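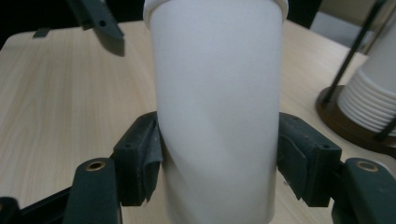 A plain white paper cup with a rolled rim, tapering towards the base.

The Plain White Cup

In the stores of the Dodbridge Museum of Household Goods there is a shelf given over entirely to paper cups. Most of them carry something: a stripe, a railway crest, the name of a tea room that closed decades ago. At the far end stand the ones with nothing on them at all. These are the cups that visitors ask about least, and they are the subject of the museum's new display, which opened to the public on May 29, 2018 and occupies the long gallery on the first floor.

The display is the work of Azra Gashi, the museum's keeper of domestic collections, and was prepared over two years with the help of former employees of Usard, the paper goods firm that traded in the town until its works were sold. It brings together 300 cups, together with drawings, order books and a quantity of correspondence that had been kept in tea chests and not previously catalogued.

"A printed cup tells you who paid for it," Gashi writes in the guide that accompanies the display. "With a blank one you have to look at how it was made, and people are surprised by how much there is to see."

The body of a paper cup begins as a flat sheet cut in the shape of a fan. The fan is wrapped round a form until its two straight edges overlap, and the overlap is sealed to make the side seam. A separate disc is set in at the bottom and the lower edge of the wall is turned in to hold it, which leaves the shallow recess on which the cup stands. Last of all, the upper edge is curled outwards and down upon itself to form the rim.

It is to the rim that the display gives most of its space, and rightly so. A cup without one is a weak object. Take a sheet of writing paper, roll it into a tube and press the open end, and it will fold at once. Curl the edge over and the tube begins to resist. The rolled lip of a paper cup works as a hoop, keeping the mouth round while the wall beneath it is free to give a little in the hand. It also offers the drinker something smoother than a cut edge, and it gives a lid its purchase.

Kamil Rusnák spent most of his working life in the rim shop at Usard and has lent the museum his own notebooks. They are small, ruled in pencil, and concerned almost wholly with faults. He recorded splits at the seam, where the paper is double and curls less willingly; rims that had rolled too tightly and cracked; rims that had barely rolled at all. One page, shown open in the second case, deals with a single week in October when damp weather upset the paper and an entire order had to be made again. Mr Rusnák's comment on the matter is brief and has been left untranslated.

The wall of the cup receives a case of its own. Here the museum has set out a row of cups that have been gripped, each at a different height, so that visitors may compare the results. Pressed near the top, the wall is held in shape by the rim above it and springs back. Near the base, the disc does the same service. In between there is less to help it, and a firm grip may leave a crease. Once paper has taken a fold, the line remains. Regular users of such cups learn to hold them lightly without having been taught, and to shift their fingers towards one end when the drink is heavy.

The taper has a simpler explanation. A cup that is wider at the top than at the bottom will sit inside its neighbour, and a great many may be carried in the space of a few. The order books show how closely the firm attended to this. Cups left Dodbridge in sleeves, the sleeves in cartons, and the carton of 2000 was for many years the standard unit of trade. Too slight a taper and the cups jammed together, so that a canteen assistant would pull away three in place of one. Too steep, and the cup was apt to tip when full. A letter from a hospital kitchen, polite but weary, asks whether something might be done about the first of these complaints. The reply promises that it will be looked into.

Visitors with an interest in drawing should allow time for the third case, which holds the designs of Mitsuko Kawaguchi. Miss Kawaguchi came to the firm from Iwasaki, where she had trained as a maker of lacquered boxes, and her sheets for Usard are remarkable for their restraint. She was asked on several occasions to supply a pattern for the unprinted range and on each occasion submitted the cup again without one. Her objection, set down in a memorandum of a single page, was that white paper already had its own shading. A curved white surface is bright where it faces the window and turns to soft grey as it rounds away, and she could not see what a border of leaves would add. The range remained plain. It outsold every decorated line the company produced.

Not all of the contributors share her view. Toshio Oda, a graphic designer who advised on the labels, has provided a short dissenting text for the gallery wall in defence of the printed cup, and of one in particular: the Udanano, a cup in two shades of orange made for a chain of ice rinks. The museum owns 99 of them, the largest group of any single design in its care, and has stacked them beside Mr Oda's text in a column that reaches well above head height.

The closing section is concerned with use. Garba Wike, a photographer who lives in the town, was invited to record paper cups in local homes and workplaces, and his prints hang along the window side of the gallery. Few of the cups in them are being drunk from. They hold pencils, wallpaper paste, screws sorted by length, tomato seedlings and, on one kitchen sill, a collection of foreign coins. The unprinted ones lend themselves to this readily, as there is room to write on the side. Mr Wike's notes record that several households rinse and keep such cups for years, and that one family in Mill Row still has a set bought for a christening.

Readers may care to know that the museum is still collecting. Cups of any date are welcome, whether printed or plain, and a crease or a stain is no bar to their being accepted, provided that the donor can say where the cup came from. They should be packed upright, with crumpled tissue inside the mouth — never in newspaper, as the ink transfers — and handed in at the front desk.

The display may be seen during the museum's usual opening hours. Admission is £5, with no charge for children. The guide, which includes a full list of exhibits and a selection from Mr Rusnák's notebooks, is on sale in the shop.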